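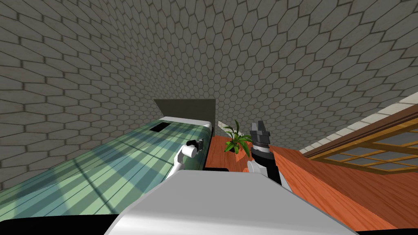
Re: [robot-buyers] What to put in next year's equipment request

From: Saskia Lockyer
To: robot-buyers list
Time: 4:12 pm

Tipene Te Moana wrote:

> Hi all,
>
> We're a small group at Pukbridge, mostly mobile bases and a bit of
> perception work, and we've been told we can put in for a two-armed
> robot in the next round. Requests close at the end of June. I have
> never bought anything with arms on it. The form has a line for
> "equipment" and a line for "other" and that is the whole form.
>
> My questions:
>
> How do you decide what to ask for before you've had one in the room?
> The two quotes I have are for quite different machines and the sales
> people both say theirs does everything.
>
> What did you leave out of the budget the first time?
>
> Is it worth spending on simulation first, or does that just push the
> real purchase back a year? My boss thinks sim is a way of not
> deciding.
>
> Any experience welcome, including the painful kind.
>
> Tipene

Hi Tipene, and hi everyone,

Oh, I love this question! I've been through this twice now, once badly and once pretty well, and the second time was so much more fun that I've been waiting for somebody to ask. Long reply, sorry. Get a coffee.

Your last question first, as the rest hangs off it. Yes, do the simulation first, and tell your boss it's the fastest way I know of deciding. The render at the top is from our Mok kitchen scene (Mok is just our name for the pile of scripts we keep our rooms in). It's a two-arm model with the left arm out over the green striped surface and the right gripper up beside the potted plant, and it's a view over the body, which is the view I care about when I'm shopping. Look how much of the room that white housing covers! Whatever is directly under it, you can't see from there at all. We had been comparing arms for weeks by reach and payload, and none of those tables say a word about how much the machine's own body gets in the way of looking at the job. After a morning of dragging the viewpoint around we moved "second viewpoint, mounted off the robot" from the wish list to the must-have list. It cost us nothing to learn that. On the real thing it would have been a change order.

The other thing I'd look at is the plant. It's close to that right gripper. We put things like that in on purpose, because our real benches are full of them, and a reach that looks generous in an empty room gets a lot less generous once there's something leafy you'd like to keep. If you only ever test on a bare table you'll buy for a bare table. So build your own room, Tipene, the actual one, with the clutter and the awkward window and whatever is on the counter. Ugly boxes are fine for a first pass. Ours got pretty because one of our students enjoys tiling walls.

How to choose between two quotes

Write down the jobs first, and keep it short. We had 10 on our sheet, and that was already more than we could test properly. Each one was a plain sentence, like "pick up a cup from the back of the counter and put it on the table without moving the base." Then we tried every sentence with both candidate models in the same room. We didn't care about clever control at that stage. We just posed the arms by hand and asked whether they could get there, and what the other arm had to do to stay out of the way.

You will be amazed how quickly this sorts things out. One of our candidates, which I'd been rooting for, had lovely long arms and kept folding its elbow into the counter. The other looked stubby on paper and did nearly everything. I'm not going to name either on a public list (it was our counter height that decided it, and yours will be different), but write to me off list and I'll send you the sheet.

Ask both vendors for the robot model files before you ask for anything else. A good one will send them the same afternoon. If they hesitate, ask why, and note how long it takes. I treat that as a preview of support.

Also, check whether the grippers in the model are the grippers in the quote. Ours weren't! The model came with one kind and the price was for another, and the difference was real money. Easy to miss when you're excited.

What we left out the first time

So many things. In the order they hurt:

Shipping and getting it through the door. The crate was wider than our lab door. Measure the door, the elevator, and the corner outside the elevator.

Spare fingers. We broke a pair in the first month and then sat waiting. Budget for at least one full set, more if students will be driving.

Power and network where the robot will actually stand, as opposed to where the outlets happen to be. Our electrician's bill went through a different account and there was a long, unhappy email thread.

A desktop machine that can run the simulator properly. People put this under "we already have computers." You don't have this one. Ours also does the rendering, and it's busy most nights.

Something to put the robot next to. I mean real furniture. If your sim room has a counter and a table, you'll want a counter and a table at the same heights, or the sim work doesn't carry over nicely. We bought ours secondhand and sawed the legs down.

Training days. The vendor's free half day was mostly about the emergency stop (worth having!) and then everybody looked at me. Pay for more, and get as many people in the room as they allow.

Somebody's hours. This is the big one. I'd never put a person in an equipment request, and the form won't have a box for it, but use that "other" line or write a cover note. Our first arm spent most of its first year under a sheet because we'd bought a robot and no time to use it.

For rough proportions, the robot itself was 71 percent of what we spent the second time, counting everything above except the hours. The first time I had budgeted it as nearly the whole amount, and you can guess how that went. I wouldn't treat our split as a rule, but if your draft has the robot at 95 I'd go back and look for what's missing.

Does sim push the purchase back?

For us it took about 2 months from empty scene to signed request, with one person on it part time, and we'd have spent that long waiting on quotes anyway. With a June deadline you may not have that, so here's a cut-down version that I think would fit:

Week one, measure your room and block it out. Boxes for everything. Get the model files coming.

Week two, drop in both robots, write your job sentences, pose each one by hand. Save a picture of every pose, good and bad, from the robot's side and from a few steps back.

Week three, fix the base positions that didn't work, see which problems go away, and write up the ones that don't.

Then attach two or three of the pictures to the request. This helped us more than anything I wrote. People who approve budgets don't want to read about degrees of freedom, but they'll look at a robot standing at a counter and ask good questions about it. One of our reviewers went straight for the blocked view under the body, and I got to say yes, and there's the line item for it. Best moment of my whole budgeting life, such as it is.

A few cautions, so I don't sound like I'm telling you sim is magic. Posing by hand tells you about reach and room. It tells you very little about how the thing grips, how much it wobbles with a full arm out, how loud it is, or whether the software makes you want to cry. For those, go and see one running. Both vendors should be able to point you to a customer within driving distance, and you should go without the sales person if you can. Bring your own objects in a bag! We took a sponge, a mug and a very floppy packet of rice, and the rice taught us more than the mug did.

And surfaces. Anything shiny or see-through in a render can be set up to behave however you like, and real depth cameras are much less polite about it. If your counter is glossy or glass, take a piece of it with you on the visit, or something close to it.

Things I'd love to hear from others on the list about, since I'm planning round three already:

Has anyone used the Ginel mounts for an off-robot camera? We need something that holds its position when people bump the bench, and we bump the bench a lot.

Does anyone have a sensible way to budget for repairs after the warranty? We've been guessing.

And is anybody from the Plornatum project still here? You had a comparison sheet for two-arm layouts that I borrowed half my columns from, and I'd like to see the newer version if there is one.

Tipene, send me your room measurements if you like and I'll block it out in Mok over lunch. I mean it, I enjoy this. If your two candidates have model files I can drop those in too and you'd have something to show your boss before the weekend.

Good luck with the form!

Saskia

--
You are receiving this because you are subscribed to robot-buyers.
Replies go to the whole list by default. Please trim quoted text.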